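## Week 5: flat things, and how to look after them

I always start this session by asking who has a whiteboard at home, and then who has ever cleaned the *edges* of it. Silence, every June! So bring one to the Surkstead room, any size, the older the better.

What we'll do:

- Tilt the board toward the window and look along it, low down. Marks you can't find head-on tend to show up.
- Sort what you find into stains, scratches and specks. I keep mixing up the last two, so don't feel bad.
- Damp cloth first, then dry. Leave scratches alone — rubbing only makes a dull patch around them.

My own board came from the Kolladthorpe sale and it's 23 years old. I'm very fond of it (blemishes and all), and I'd take it over a shiny new one.

Reading for next time is pages 5 to 8 of the packet.

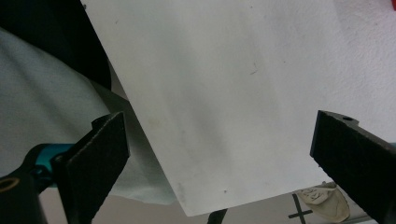
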